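About Rarum

Hi, and thanks for clicking on the page most people skip! I'm the person behind Rarum, a very small company that sells two things, foam floor mats and little play blocks, and I answer the emails, tape up the boxes and write these pages too (sorry about the commas).

I started because I wanted a floor I could put kids on. We had moved into a place in Ronen with hard gray floors in every room, and a rug wasn't doing it. Rugs slide, rugs bunch up, rugs hold on to crumbs like treasure. What I wanted was foam tiles that lock together like a puzzle, in a color I could stand to look at every day, with enough texture that a block would stay where somebody set it down.

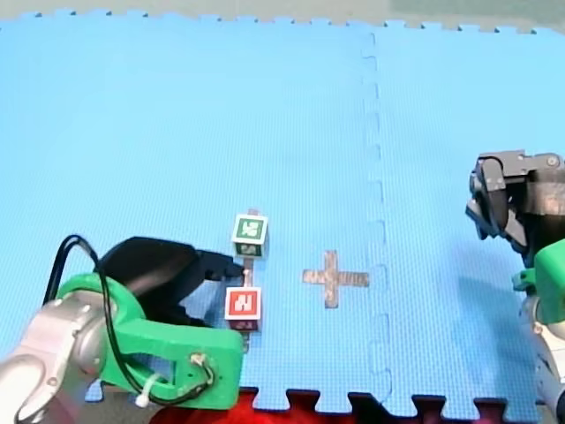

So I ordered samples. Then I ordered more samples, and the hallway filled up, and my family started asking when the hallway would be coming back. I got picky about seams. A cheap tile fits its neighbor fine the first day and then the teeth start lifting and somebody trips, or the join opens up and eats a puzzle piece. I must have pulled apart and pushed together the same two tiles a few hundred times while watching TV. The set we ended up with is called Fikano, and it comes in light blue. People do write in asking for other colors! I'm thinking about it.
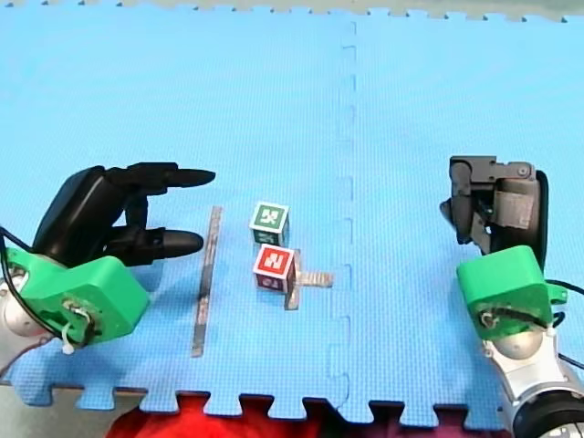 Why blocks, too?

Well, an empty mat is a bit sad. I'd always liked small cubes, the kind that fit in one hand, and letter cubes best of all. You can stack them, line them up, hide them in a shoe, spell half a name and wander off to get a snack. They don't need charging and there are no instructions to lose. I think a couple of blocks on a nice clear stretch of floor is plenty to start with, and I tell customers that even though I'd obviously sell more if I kept quiet.

I also like that they're easy to put away. One bag, one hook, done before dinner.

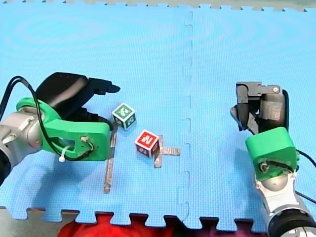

Adams wrote to us that the mat had taken over the living room and the coffee table had been moved out to make space for it, and that the grown-ups now sit on the floor as much as anybody does. I love getting notes like that. Keep them coming, please, complaints included, because the bag for the blocks only got its wider opening after enough of you grumbled about the old one.

How we work

Orders go out 2 days a week and I try to get back to every email within 48 hours, a little slower in October when everybody seems to be shopping early. If a tile shows up with a bent tooth, leave it flat overnight under a few heavy books, and if it still won't lock, write me and I'll send another one. You can keep the bad one. Ours end up under plant pots.
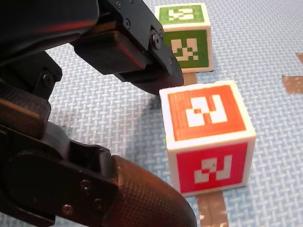
I've been at this for 7 years now and it's still run out of the same house, with a proper storeroom these days, so the hallway did come back in the end. If you're near Ronen and would rather pick up your order than pay for shipping, just say so when you check out and I'll email you a time.

Page last updated Mar 20, 2024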